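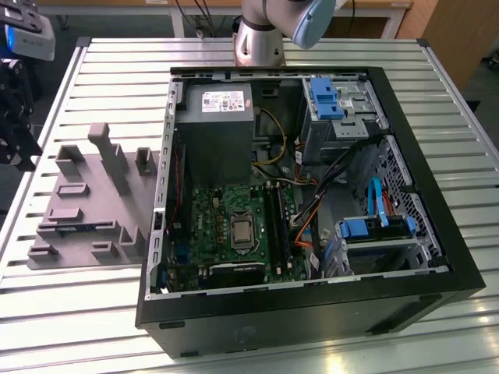

Tower on its side, panel off, cooler out. Parts tray to the left.

Thread: Bare CPU in old office tower, what order for reassembly?

ribcage_rail
Posted 11/21/21
This is a used office tower I am turning into a file server. The cooler is off and the heat spreader is clean. Two memory modules are in. The power supply stays. Before I close it up I want opinions on sequence. My plan is cooler first, then route the SATA cables, then the drives. The drive bays have blue plastic clips, so no screws there. Budget is fixed, and the only new parts are a tube of Sustico paste and one fan.

mgromthorpe
Cables first. Once the cooler is on you lose the space to the right of the socket, and that is where your memory is. If a module has to be reseated later you will be working around the cooler.

ribcage_rail
The modules were tested before I pulled the cooler. I don't plan to reseat them.

senan_g
Senan Geraghty here, I do bench repair. Agree with mgromthorpe on cables, disagree on the reason. Memory clearance depends on the cooler, and nobody has asked which one it is. The bundle coming off the drive cage runs diagonally toward the board. Tie that back before anything with a fan goes in.

ribcage_rail
Stock cooler, same one that came out. Low enough to clear the memory.

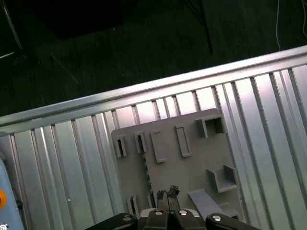
On holding small parts: I stopped using magnetic dishes in August after losing a standoff under a board. I print plates now, in plain gray, and each one gets a fixed place on the bench. A closed box is no use for screws you need to see, so the pockets are open at the top, like the two small slots at the upper left, and the shallow bracket on the right side has a low front lip so parts can be slid out with a finger. Print time for the plate was 19 hours on an Onesetti. The file is number 761 in my folder if anyone wants it.

mgromthorpe
I would want the file. 19 hours seems long for a flat part. What layer height?

ribcage_rail
0.2 mm. The raised posts add most of it.

tinplate
Does it slide? Ribbed metal under smooth plastic sounds like a bad pairing.

ribcage_rail
Not with normal handling. I can add rubber feet. 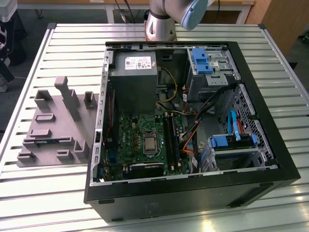
Same tower, another view. Drive bay at lower right, light blue SATA cable going down into it.

senan_g
Two things.

The light blue SATA cable has a generous arc. With the side panel on, check that the panel does not press the arc down onto the connector. A right-angle end would fix it.

Also, the orange cable follows the black bundle toward the lower center. Tie both to the same point and leave slack at the drive end.

tinplate
I would not tie SATA data cables tightly to anything. Loose loops only.

senan_g
I said leave slack.

tinplate
You said tie both to the same point. A hard tie puts a load on the plug whenever the bundle moves.

ribcage_rail
I'll use hook and loop strap, not zip ties. That should cover both positions. Is there any reason to pull the card along the bottom of the board while it is open?

mgromthorpe
Only if you don't need it. A file server has little use for most cards, and pulling it saves some heat.

tinplate
Before anyone recommends steps, what is the bench? Bare aluminum under an open machine bothers me. A dropped screw goes in the gap and a live board touching the surface is a short.

ribcage_rail
Slatted aluminum, no mat. The chassis is between the board and the bench, and I don't power it up with the board out of the case. Screws in the grooves are a fair point.

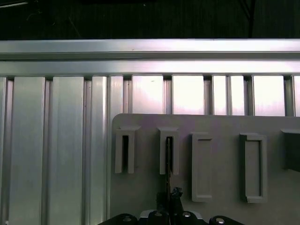 Revised order

1. Clip the power supply wires clear of the socket area.
2. Strap the cage bundle and the orange cable, slack at the drive end.
3. Paste, cooler, fan lead.
4. Drives into the blue clips, SATA last.
5. Power on with the panel off and check that the fan turns.

mgromthorpe
Fine by me. I would still put 4 before 3.

senan_g
Leave it as listed. Drives are easier to fit with the cables already strapped, and the cooler is not in the way of that bay.

tinplate
Put a mat down first.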